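Home | Opinion | Food | Letters | About

Let the shopkeeper weigh it

By Pak-hei Ng
June
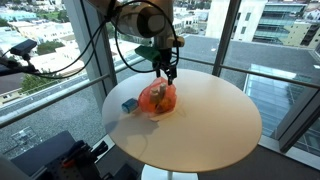

When I moved to Jirnness, I was surprised that I could not buy one onion. The supermarket sold them only in packs of 5. I live alone, and the last two always went soft in my cupboard.

Now I walk to the small grocer behind the station, where I ask for 240 grams of beans and I get 240 grams of beans. It is a little more expensive per kilo. My neighbour Wing-sze Chuang tells me I am paying for nostalgia, and maybe she is right. But at the end of the month I have spent less, and my bin is lighter.

I do not want to forbid packs. A family of six needs them. I only ask that the big shops keep one scale and one person beside it, also in the evening, for those of us who cook for one.

Related
Kai-wen Lu: The price of a cheap lunch
Why my mother never wrote a shopping list
Letters: Bread sold by the half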